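Paid data collectors, home tasks, part time
Jeltau

14 shares
3 comments

Jeltau is looking for people to record household tasks with a hand-guided gripper. The recordings are used to train Ultadari, our software for robots that tidy and fetch things in ordinary homes. Work starts in May and is paid by the hour, including setup time.

What the work is

You go to a furnished home and guide a two-finger gripper through short tasks. Most are simple: pick up a throw from a sofa, move a cup from a table to a counter, put a box back on a shelf. Each attempt is recorded as one example. The current goal is 1,000 examples from living rooms, and we have 147 so far.

Much of the work is around soft furniture. Cushions and sofa arms give when they are touched, and the software has seen too little of that. The camera is small and sits at the wrist, so it sees the room from close up and often at a slant. 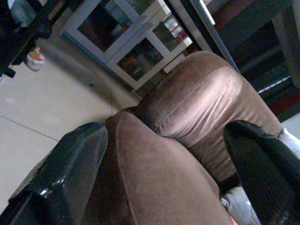 Who can apply

You must be 18 or older and able to stand, bend and kneel for most of a shift. You need steady hands and enough patience to do the same task many times with small changes. Left-handed people are welcome. No background in robotics or programming is needed. You should be comfortable typing short notes on a tablet.

Hours and pay

Shifts are 6 hours with a paid lunch break. Morning shifts begin at 8:30 a.m. and afternoon shifts at 2:30 p.m. You can take two to four shifts a week. Pay is $24 an hour, and travel between homes during a shift is paid at the same rate. Training takes two shifts at full pay.

We do not pay by the example. A failed grasp is still useful if it is marked as failed, and we would like you to mark it and go on to the next one.

Privacy

Homes are used with the written consent of the people who live there. Collectors do not open drawers or closets unless the task sheet says so. Recordings stay on the Jeltau tablet and may not be copied to a phone.

Homes wanted

We also need living rooms to work in, with the furniture left as it normally is. Hosts receive $144 for each shift held in their home. An adult from the household has to be there at the start and at the end.

How to apply

Send a short note with your name, the shifts you can work and whether you can drive to Audrey-Anne Kennedy, collection lead, at the Jeltau office. Put "Collector" or "Host" in the subject line. A résumé is optional. Applicants are asked to come in for a 30-minute tryout with the gripper, also paid.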